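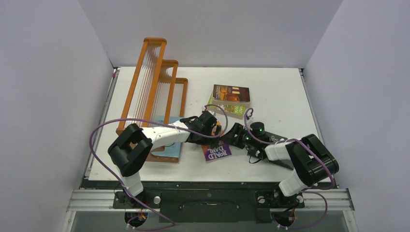

March is when I finally deal with the kids' books, mostly so I can stop stepping on them in the hallway. I've been hauling them around in the same two Jander boxes since we moved from Bralivlow, and last week I got them out and started over. The orange wooden rack with the white cords is my favorite piece of the whole setup - three stepped sections, tall at the back, and paperbacks like the Roald Dahl one don't need a bookend. I paid 26 dollars for it and I'd pay it again!

My neighbor Hedvika Ševčík sorts hers by color (gorgeous, but I'd never find a thing). I go by who reads what. Bedtime books go in front, school stuff in the middle, and anything with chapters goes up the back where my youngest can't bend the covers.
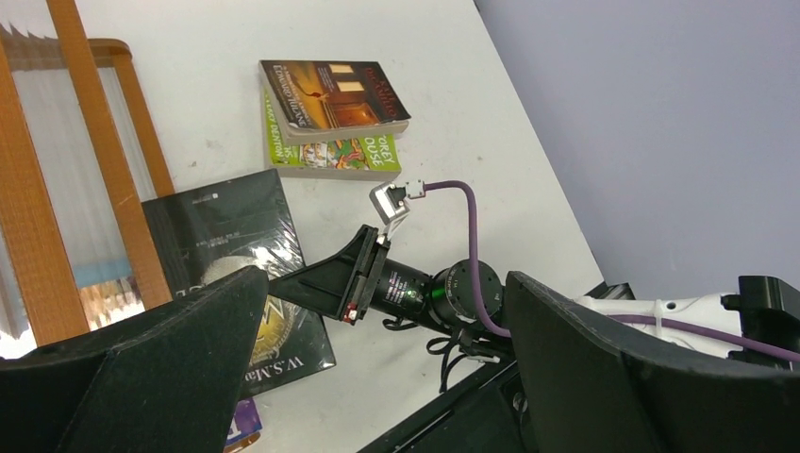 Then there's the pile I can't decide on. Some are doubles, some I bought at the Gosselin sale and forgot about, and a few I'm saving for birthdays. Those stay out of the rack for now, or they'd be claimed by dinner. The rack holds up to 30 if they're thin, so something has to go to my sister's anyway. I'll start with the doubles tonight, after the dishes.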